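Planning and paying for hand-held gripper kits: questions we get asked

By Kazimiera Wieczorek
8 Oct 2020

We run home recording work for folding and tidying tasks at Nustance. People who are about to buy their first set of grippers write to us with much the same questions, so the answers are collected on one page. Prices are what we paid or were quoted and do not include tax.

Folding clothes on a bed is the job most of our budget goes on.

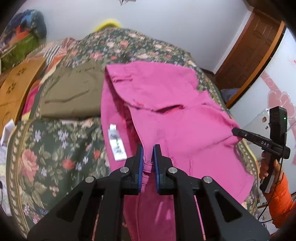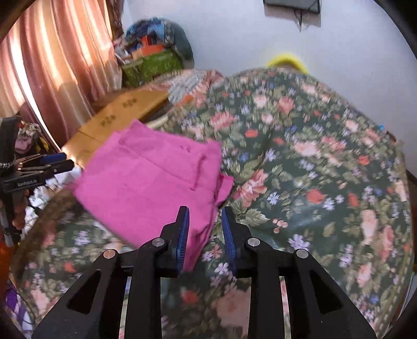

How many grippers should I order?

Order them in pairs. Almost every clothing task needs two hands, and a single gripper will leave you with recordings of picking up and putting down and not much else. If you can only afford one pair to start with, buy one pair and run it for longer hours. Two households sharing a pair works if they live near each other and somebody is willing to carry the case.

What does a pair cost?

Our last quote, from Vonarley, was 2715 pounds for a pair with cables, the charger and a carrying case. We have seen lower prices for grippers sold singly, but by the time you add the cables separately the saving is small. Ask for the quote to list each item on its own line. It makes it much easier to compare two suppliers, and your accounts people will ask for it anyway.

What else do I need to budget for?

Finger pads, storage, cables and postage. In our first year these came to 745 pounds and we had planned for almost none of it. Storage was the largest part. Pads are cheap but they do wear, and you can't always get them quickly.

Paying the people who do the work is a separate budget line and it will be bigger than the equipment. Please don't take it out of the equipment money.

How many spare pads?

We keep three full sets for each pair of grippers. Mingxuan Deng looks after our stock and changes the pads when the surface starts to go smooth. Thin cotton and satin seem to be the first things to slip. If your tasks are mostly towels and thick jumpers you may get by with fewer.

Should I buy or rent?

Rent if your project is shorter than a few months. We rented from Hou for our pilot and it was fine, though the deposit was high and we had to return everything in the original packaging (keep the boxes). For anything longer, buying came out cheaper for us. Renting does give you a chance to find out whether people can use the things comfortably for a whole session, and I would have paid for that alone.

Do I need to buy clothes and bedding as well?

Not if you work in people's own homes. They have plenty, and it is more varied than anything we would have bought. We set aside a small sum for replacing garments in case something gets snagged or stretched. Agree this in writing before you start.

If you work in a studio you will need clothes, bedding, a bed or table, and somewhere to wash it all. Hongmei Qin costed a studio for us in the spring and we decided against it. The rent was the problem.

Do homes need to be tidied or rearranged first?

No. We ask for enough floor space to stand at the side of the bed and for cables to be kept off the walkway. Everything else stays where it is. Some firms pay for a set-up visit to every home. We do it by phone, and it saves a lot of travel.

How long does delivery take?

Longer than the supplier says. Our second order was promised for the start of October and two of the cases are still on their way as I write. Plan your first sessions for well after the delivery date and don't book people until you have the kit in your hands and charged.

Is a service contract worth it?

For one or two pairs, no. We looked at the Jirkeo plan and it cost more per year than we had spent on repairs. With 13 pairs now in use we are looking at it again. Most of our repairs have been loose screws and tired cables — both can be done at a kitchen table with the right driver.

Who should sign off the order?

Whoever will use the equipment should see the order before it goes out, as well as whoever pays for it. Yutong Mao caught a wrong cable length on ours that would have been a nuisance for months.

Can I see your budget sheet?

Yes. Write to Guilan Tian at the planning desk and she will send you a blank copy. It has our headings in it but not our figures, and you can change whatever you like. The insurance tab is still unfinished.

Last updated: October 2020
Contact | © Nustance | Back to top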